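Three months into the gripper job

A few of you asked what I'm up to since I left the front desk at Pichler, so okay, work post!

I'm still in the housekeeping world, sort of. Pludton, the company that runs the laundry and room service side of things, wants robots to take over some of the folding and putting away. Before that can happen somebody has to show them how, and that's us. You pick up the hand-held grippers and do the chores with those instead of your fingers, and everything gets recorded. Fold, stack, smooth the bedspread, do it over. On a good shift I get through 100 recordings.

My hands were so clumsy the first week. A towel I could fold in my sleep suddenly took forever, and I went home with sore wrists (stretch, people, I mean it). 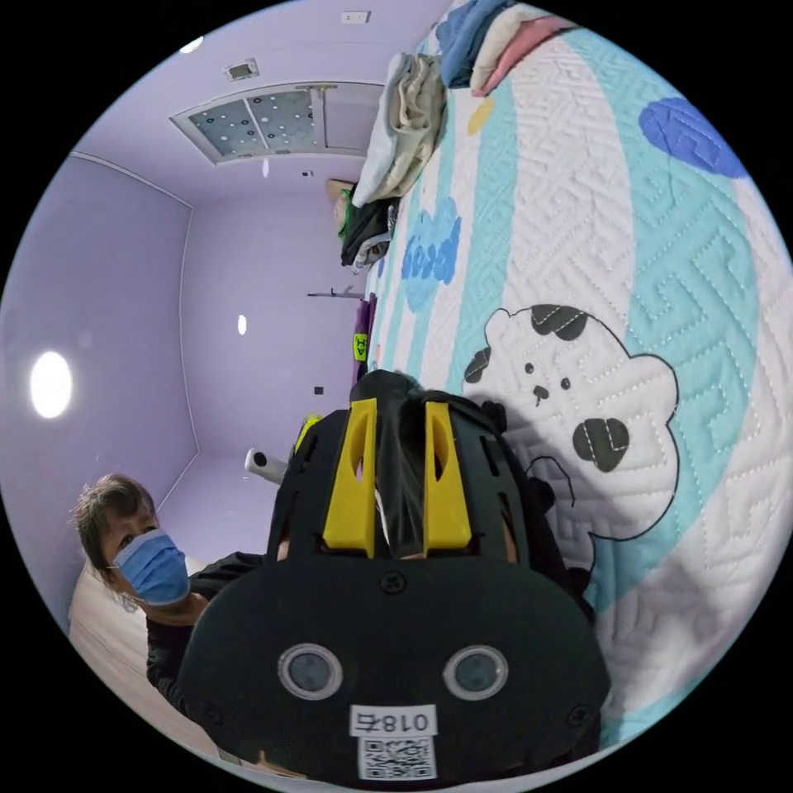
Bear bedspread, a pile of folded clothes and the yellow fingers up close.

What's changed for the rest of the crew is harder to write about. Two of the women I trained with at the Priditz building moved over to recording, and they like the pay and the sitting breaks. The others still do rooms, and they ask me at lunch if I'm teaching the thing that gets their job. I don't have a good answer. The managers say the robots will only do the linen closets, and maybe so, but I'd like that on paper.

I do notice folding more now – which corner goes first, where I pinch, how much of it I never thought about. My old supervisor called it unskilled work. Ha! Try explaining a fitted sheet to a machine.

Next month we switch to the Fimemora software, which means another training day and new passwords. I'll report back if I survive it.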